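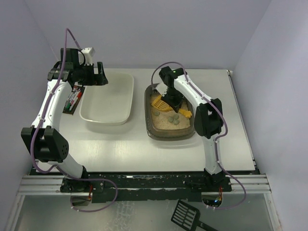 Two arms on a black mounting plate, pale walls on three sides.

August, by the gadget desk

I finally got round to sorting the sound on my telly, and it took me one evening and two cups of tea. Mine's a Brennan soundbar, but the steps are much the same for any of them!

First, find the HDMI socket marked ARC on the back of the set (mine was hiding behind the stand, of course). Plug the bar in there, then turn both on at the wall. Go into the TV's sound menu and switch the output from internal speakers to HDMI. If you get silence, look for a setting called CEC — every maker seems to call it something different — and turn it on.

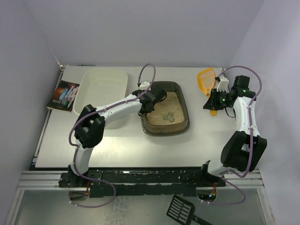

Illitz reckons the optical cable is less bother on older sets, and you just lose the single remote.

Fair enough, and I've used one myself. Do set the digital output to PCM if you go that way, or you may hear nothing at all.

Last job is lip sync. Put the news on, open the audio delay and nudge it up until mouths and words match. I ended up on 8.

Filed under: TV & Audio, How-to

Recent posts
Dunham portable radio, two months on
Wall brackets for heavy sets
Tidying cables behind the telly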